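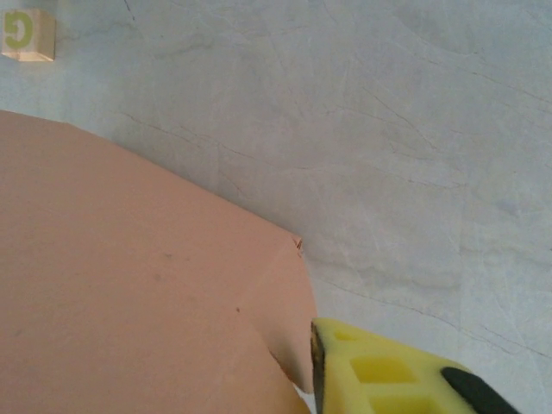 Slide 1: letter cube and pink sheet, marble-look tabletop

**Folding with beginners: notes for the library session**

Start 10:15. Wait for the back rows to settle. Thank Despina Stergiou for the room.

- Leave the first slide up while people sit down. Point to the crease running down from the corner. Most of the talk is about that line.
- Ask who folded paper as a kid. Take two or three answers, no more.

**Paper**

Salmon pink is a good color to teach with. Creases show on it from a few seats away. Matte is better than glossy for the same reason. Mention the small frayed bit at the corner on the slide. Corners wear first, so fold them last if the model lets you.

I buy Pralton packs, 200 sheets. Over 1000 sheets went through the Rusero classes last winter. Someone always asks about price, so send them to the handout.

**Table**

Hard and smooth. A tablecloth gives under the fold and the crease comes out soft. Veined tops are fine, but tell people to line up with the edge of the paper and ignore the pattern.

**Letter cubes**

Each table gets one. The slide has the G. Tables are called by letter when it's time to come up for more paper. Tshepo Oosthuizen has the rest of the set in the blue bag, ask him before the break.

**Demo (8 minutes)**

1. Turn one corner over, don't press yet.
2. Check the edges.
3. Press from the middle out.

Go slow on step 2. In January I rushed it and half the room had to start over.

Questions, then hand over to Fotini Konstantinidis for the box lids.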